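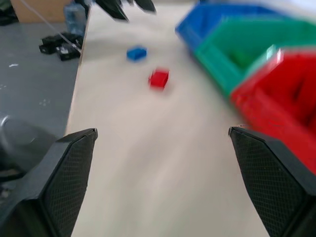

Wrist cam view, Nasico fingers open, cubes and sorting bins ahead. Second arm at the top.

Gripper trial FAQ

Last edited 2/6/26 by Skarphéðinn Vigfúsdóttir. Written in a rush between runs, so shout if anything is wrong.

What are you comparing?

Two sets of fingers, Nasico and Vaklow. Same arms, same wrist camera, same table. Job is picking up small plastic cubes and putting each one in the bin of its own colour. Dull on purpose. We want to see the fingers, not a clever task.

Which fingers are in the picture at the top?

Nasico. Broad flat pads with the diamond crosshatch on the inside face. Vaklow ones are narrower, smooth, a bit springy.

How many runs so far?

100 planned per set. Nasico is finished. Vaklow is at 81, will finish when the arm is free again. Don't quote Vaklow totals yet please, they are on the sheet but they are not final.

So which is better?

Depends what you do with them. Nasico holds better once it has the cube. Hardly any slips on the lift, even when the grab was off centre. Vaklow gets in closer to the bin walls and is kinder when you come down slightly crooked. For cubes in open space I'd take Nasico. For anything tight against an edge, Vaklow.

How many Nasico drops?

10 failed runs out of the 100. Six were bad approaches, the fingers closed on air or knocked the cube away. Three were let go too early over the bin lip. One we can't explain, the log just stops.

Does the crosshatch mark the cubes?

Not that we've noticed. It does pick up dust. Wipe the pads at the start of each session, dry cloth only. Somebody used a wet wipe in the first week and grip was poor until they dried out.

Why is the wrist camera view so blurry?

Arm moves quick, exposure is too long. The fingers stay fairly crisp as they travel with the camera, everything else smears. Bins are worst, being off to the side. Cubes are usually good enough to find. We tried a shorter exposure and got a dark noisy picture instead, so went back. More light over the table would be the proper fix.

Can I slow the arm down?

Yes, speed is in the run settings. But then put it in the notes column! Slow runs and normal runs got mixed together once already and had to be pulled apart by hand.

Do the fingers block the camera?

Some. With the fingers open you can see the table well enough through the gap. On the right the near bin is partly behind the finger, and that gets worse as you close in. Vaklow blocks less. If you are training anything on the pictures, don't mix the two sets without a label for which fingers were on.

Is there a camera apart from the wrist ones?

One fixed one looking down from above. Used for checking only, it tells us which bin a cube really ended up in. Not fed to the controller.

What's the second arm for?

Two arm runs. They share the table and come in over it at differnt ends. For the finger trial only one picks at a time and the other parks. If you see it moving in a clip then it was on its way to park, or the run is from the shared set.

Have the arms ever hit each other?

Touched once, slowly, no damage. There is now a keep out zone in the controller. Leave it on.

Which controller are you using?

Yadav for all of the numbers here. Drano was tried on the same arm for a few days. Smoother moves, nicer to tune, but it lost the wrist camera feed twice in the middle of a run and we went back. Will try Drano again in September if there's time. Settings for both are kept in the same folder, check you are opening the right one.

Can I see the Drano runs?

They're there but don't compare them with the rest. Different speed, different camera delay.

How many clips are there altogether?

586, counting practice runs, aborted ones and the shared arm set. The finger trial is only part of that. Filter by the tag "trial" and you'll get the right ones.

Does cube colour matter?

For gripping, no. For seeing, a little. Red cube against the red bin confuses the finder when both are blurred, and we've had it head for the bin wall. Blue does it less. No idea why, same blur on both.

Where do the cubes start?

Open part of the table, clear of the bins. Position changes every run, there's a list. Don't line them up neatly, the arm ends up looking better than it is.

Do the bins have to be in that order?

Yes. Blue at the far end, green in the middle, red nearest. If one gets knocked put it back before the next run, not after three more.

How long to swap the fingers?

Few minutes. Four screws each, then redo the open and close limits. Vaklow needs a smaller closing force or the tips bow out. Skip the limits and first grab will be wrong, every time.

Will you test other shapes?

Want to. Round things and soft things first. Bottles later maybe, the fingers may not open wide enuogh.

Can I borrow the Nasico set?

After the Vaklow runs are done. Ask Skarphéðinn. Please bring all the screws back.

Where do I report a bad clip?

Bottom tab of the sheet. Clip number, what went wrong, your initials. Don't delete the clip itself.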